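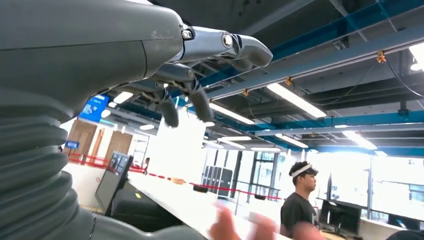 I have been meaning to write about our move into the new workspace ever since October, and every evening I sit down with my tea and end up looking up cable clips instead. We came from a little room over a bakery, 140 square feet with one sad bulb, so I am still a bit giddy about the light. Those long blue beams, and the bright tubes hung in among them! Ratree Inthanon says it feels like working in a train station, and she means it kindly, I think. I can read the tiny print on a plug at 8 in the evening now without my glasses.

The desks are another story. I promised myself a clean start, and it lasted five days, maybe less, before the cords crept back. 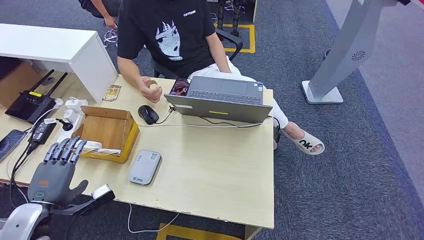 So I've been going at it a bit at a time, the way my aunt used to shell peas. Chargers get a paper tag, spare cables go in a box, and the power strip stays where a person can reach it. Anas Hajji lent me his label maker, bless him, and I have used up most of the tape already. Next I want to do the drawers.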